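Chapter 9
The Open Day Problem

What you will learn in this chapter
Why a demonstration is a poor test and a good lesson
How to tell a task from a trick
What to ask when the host has stopped talking
How to write up a visit so that it is of use to somebody who stayed home

Sooner or later, anyone who studies automation gets invited to look at some. The invitation will mention coffee. It will use the word "seamless" at least once. You will be given a badge with your name spelled almost right, and you will be walked past a great many desks toward the thing you came to see, which will be smaller than you expected.

This chapter follows one such visit. On 12th January, Mireille Baudry took her second-year class to an open day at Wudutach, a firm that collects examples of handling tasks and uses them to train robot arms. Her students had spent December reading about grasp planning and had arrived with firm opinions. Several of them expected a factory. What they got was an office, a white table and a supply of snacks.

The host, Valentin Guillot, began with a figure. A single skill, he said, such as taking one wrapped item and putting it where it belongs, might call for 1,000 recorded attempts before his team would trust it near a customer. They had 963 for the skill of the day. A student asked whether the missing ones were the hard ones. Guillot said that was a very good question, and went on to the next slide.

The attempts are made by people. A person holds a gripper by its handle, reaches for the item, closes the fingers and moves it, and the gripper's own camera keeps a record of the business. It looks like the easiest job in the building until you try it.

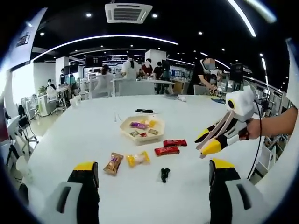

Snack handling at the Wudutach open day.
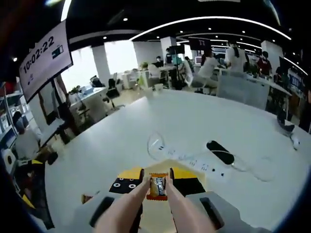
Baudry's students were given 8 minutes each, and most of them used the first two discovering that they had never thought about how they pick things up. Your own hand does a good deal of quiet cheating. It nudges a packet to get a better edge, rolls it against the palm, lets a finger slide and catches the thing again. Two fingers on a handle allow very little of that. You have to choose where to hold the packet before you hold it – and a crinkly wrapper with air in it has its own views on the matter.

Jacqueline Le Goff, who supervises the recording sessions, gave the class the only piece of advice that anyone wrote down: go slower than you think is polite. A fast attempt may look skillful and still be of little use, she explained, as the model that learns from it will copy the hurry along with the skill. One student, who had been doing rather well by his own account, went back to the end of the line.

Now consider what a visitor could fairly conclude from all this. The class had seen people move snacks. They had been told that an arm could learn from those people. The arm itself was "between builds," a phrase you will meet again in your career and should learn to translate. Da-eun Shin, reporting for the group, put it in her notes this way: "Saw the lesson. Did not see the pupil." She received a high mark, and we will return to her report in Section 9.4.

None of this makes the visit a waste. A finished machine going through its paces hides most of the decisions that shaped it. A table of people practicing leaves them out in the open, where you can ask about them. Who picked the items? What counts as a failed attempt, and is it kept or thrown away? Does the table get rearranged between attempts, or only when somebody gets hungry? Guillot answered the first two with some care. The third he passed to Le Goff, who looked at the snacks for a moment and said there was a procedure.

Compare this with the visit in Chapter 8, where Marjorie Mottram's class watched the Grirkia sorting line run perfectly for an entire morning and came home with almost nothing to write.

Key terms
Demonstration: a task performed for an audience, human or otherwise.
Attempt: one recorded try at a task, from reach to release.
Between builds: see above.

Before you read on
Pick up a small wrapped item using only your thumb and one finger, and set it upright on a table. Do it again with your other hand. Write down every movement you made, in order, including the ones you would like to leave out. Keep the list, as you will need it for Section 9.1.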